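Support > Handheld units > Tickets > Paterson gripper: fingers not closing fully

Status: open, waiting on parts

Hi again, me with the Paterson. I've had a proper go at it this afternoon, so I'm putting everything in one place before I forget the order I did it in.

The fault is still the same. I squeeze the trigger, the fingers start to come in, and then they stop short with a gap you could post a pencil through. Let go and they spring back open as normal. It did it on 4 out of 17 grabs this morning, always on the thinner stuff. Big food packets are fine, probably because the fingers never have to travel that far.

First I updated to the latest Eleck firmware, which took 2 tries (the first one hung and I had to pull the battery). No change at all. Then I ran the zero routine with the fingers wide open, like your guide says, and it passed. 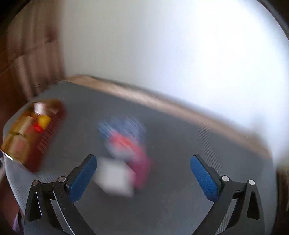
After that I took the trigger cable off and plugged it back in, and got a good long run with no trouble – I nearly closed the ticket! Then it came back, 3 grabs in a row, so I don't think it's the plug itself. My money is on the cable where it bends into the handle. If I hold that bit straight with my other hand I can't get the fault to show. Let it flop and it's back within a minute or so.

I did check the pivot screws on both fingers while I was there. None were loose, and I haven't touched the blue pads.

One more thing, and it worries me a bit. Once, at ten past three, the fingers shut without me pressing anything. No harm done, but my thumb was not far off. I've stopped using it for now and the battery is out.

Can Akov send a new cable, or does the whole handle have to go back to Girnosia? I'd much prefer the cable – last time the handle was gone for ages. I've saved the log off the unit if you want it, just tell me where to put it.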